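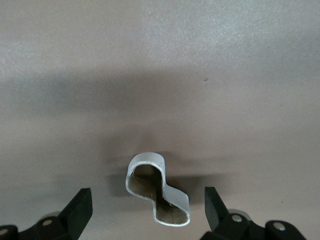

Two black gripper fingers, open on either side of a small, curved white object.

How does a learning centre buy a robot?

A robot arm costs a great deal of money, so the Roswood Learning Centre plans each purchase with care. The first step is to write down the jobs the robot must do. Picking up small, light things is one such job.

Next, staff compare prices. Nellora and Trivley both sell grippers, which are the robot's hands. The centre has set aside £900 for 2 of them. It must also keep money for spare finger pads – these wear down with use, just as the soles of your shoes do.

Staff then ask some questions. Will the gripper fit the arm? Can it hold something thin without crushing it? Who will mend it?

A new gripper may take about 26 days to arrive, so orders are placed early in June.

Try it yourself: choose a job for a robot at home or at school. Write a list of everything you would need to buy, and put the most important item first.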